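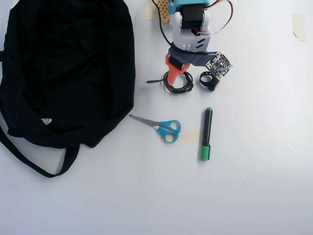
1/ What I learned about licensing my patterns
I draw repeat patterns for fabric and paper. For two years I signed every contract without really reading it, since English is my third language and legal English is maybe my fifth. This thread is for other people who draw and sign. I am not a lawyer.

2/ First, a word I misunderstood for a long time: "license". When I license a pattern, I still own it. I only give permission to use it. When I "assign" it, it is gone from me. Both words can stand in the same contract, sometimes in the same paragraph, so please read slowly.

3/ My first contract was with a small company named Dulska. They paid me 300 dollars for one pattern with leaves. I was so happy that I bought cake for my whole floor.

4/ In that contract was the sentence "Artist hereby assigns all right, title and interest." I thought it was a polite formula, like "yours sincerely". It was the sale of my leaves.

5/ Dulska did nothing wrong, I want to say this clearly. They sent me the paper, I had a week to read it, I signed it on the first evening. They still sell the leaves, in four colors now. I see them at the market in Emville sometimes and I say hello to them in my head.

6/ The second contract was with Benkirane, for table linens. This one was a real license. But it had no end date, and no list of products. So when they began to use my pattern on curtains also, I wrote an angry email, and then I had to write a second email to apologize.

7/ Now I always look for these things before anything else:
- which products
- which countries
- how long
- exclusive or not
If one of them is missing, I ask. The answer is often only one line and they add it the same day.

8/ About "exclusive". I believed it meant that the client is the only company who can use the pattern. Yes, but in many contracts it means that I also cannot use it. Not on my own cards, not in my own shop. If you want to keep this possibility, it must be written.

9/ A friend in our drawing group, Mwanaisha Ndung'u, taught me to ask for the "portfolio sentence". It says I can show the work on my website and in printed samples to find new clients. I had been showing things for years without any such sentence. I slept badly that night.

10/ Royalties. With Keltix I get a percentage and not a fixed fee. The first statement arrived in September and it said 122 units. I do not know if this is many or few for a notebook. My part paid for one good dinner and the bus home.

11/ Please check from which price they calculate the percentage. "Net sales" can mean after returns, after discounts, after shipping, after I don't know what. In my contract the definition of net sales is longer than the part about me.

12/ Several people asked me about using old flowers from old books. I do it too. If the old drawing is in the public domain in your country, you can use it, and you don't have to pay anybody. But the scan can come from a website with its own terms, so I read these also, and I save a copy of the page with the terms.

13/ And if I take an old flower and change it and build a repeat with it, the old flower is still free for everybody. Only what I added can be mine. I write this to clients in the first email now. One client went away after that. The others said thank you, or said nothing.

14/ I keep a boring table with all my patterns. Name, file number, who has it, until when. The last file number is 2311 but please don't be impressed, most of them are color versions and a lot of them are ugly.

15/ The most useful column is "until when". Two of my licenses had finished and I did not notice - one pattern was sleeping there for a year, free to be licensed again. I sent it to a new client and they took it for gift wrap.

16/ Somebody will ask if they should pay a lawyer. For a small fee it is difficult, I know. In my town there is a free evening for artists at the library, one time each month, and you can bring one contract. Maybe there is something similar where you live. Bring a printed copy, they don't like to read it on your phone.

17/ Correction to 8: a reader writes that there is also the word "sole", and this one usually means the client and me can both use it but no third person. I did not know it. I will look in my old papers tonight.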